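Arnlow hand grippers, the pair: worth the money?
Reviewed 26/04/2022

The sales page says you can teach a home-built arm to tidy a bathroom shelf in a weekend. I've heard that kind of thing before. We paid $630 for the pair, cables included, and put them on the bench against the Skusteck set we'd been borrowing.

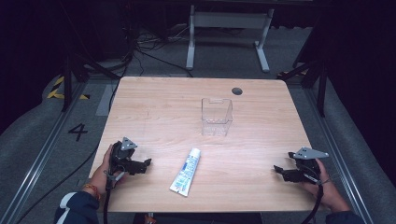 Shared Workshop, Robot Arm Group

First job was toothpaste tube into clear plastic box. Dull, but a soft tube shows up a bad grip fast. The handles are comfortable enough and the jaws line up. My complaint is the cables, one per hand, which tug whenever you reach across yourself. After 20 runs my wrists wanted a break. Fermín Herrera has bigger hands than I do and didn't mind, so try them before you buy.

The pads are where I lose patience. Arnlow calls them "long life" and gives no number of cycles anywhere in the manual. 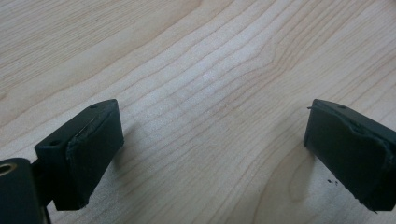 The rubber creases along the top edge, and the right one is worse than the left. Spares come only as a full set. I wrote to ask about single pads and got a link to the same store page.

Would I buy them again? At $300, yes. At this price I'd want better rubber and a cable that leaves from the back of the handle. Three stars, and I'll look at them again in June.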